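The leader arm was bolted to a desk on the far side of the glass, and the trainee had to sit with her back to the real one. That was the rule at Turkatov. The operator saw what the cameras saw and nothing else.

"Engage," said Sosina Tufa.

Eyerusalem Demissie pressed the pedal. The leader arm went slack in her hand and the follower, three meters behind her, took up its position over the board. She felt the offset as a slight pull to the left. It had been there since Monday. She had reported it twice.

"Task string?"

"Push the red star to the green cylinder."

"Begin."

She moved. The delay was 58 milliseconds on a good morning, and her wrist had learned to lead by that much. Episode 14 ran clean. Episode 15 she spoiled by lifting her foot too early, and Sosina marked it without comment. Between episodes the blocks were shoved into some new arrangement with the same rod, because no hands were allowed past the glass until the end of the shift.

"16," said Sosina. "Separate the blue blocks." 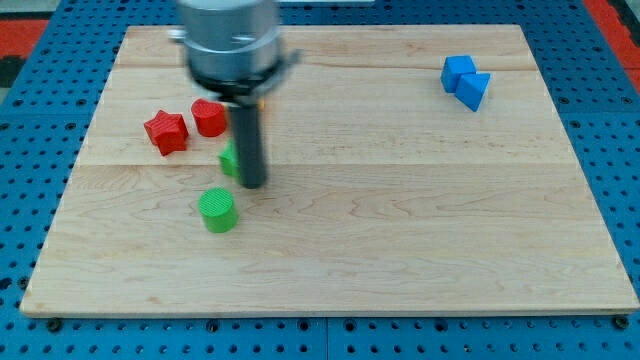 Operated by Eyerusalem Demissie
Teleoperator, second class, Enora Line

The blue cube and the blue triangle were touching. Eyerusalem considered the approach. A push on the cube from the right was blocked by the triangle. A push from above would carry both. The correct entry was at the corner, at low speed, with the tip close to the wood.

She did not take it. She brought the rod down beside the green cube and held it there.

"You're idle," said Sosina.

"I'm thinking."

"It records that too."

"I know."

The policy trained on her September episodes paused before difficult pushes. Gebremichael had shown her the plots: a flat section in the velocity, up to 30 frames long, with no cause in the geometry. He had called it an artifact and asked whether she could work faster. She had said yes and gone home and slept badly. On the other line, Jenatlow, the arms did not pause. They had been taught by a man who never hesitated, and they knocked blocks off the board.

"Do you want it filtered?" Sosina said. Her pen was over the sheet.

Eyerusalem looked at the monitor. The motors held against her palm with a faint hum.

"Leave it in," she said, and began to move right.

Sosina wrote something down – it took longer than a check mark – and turned the page to 17.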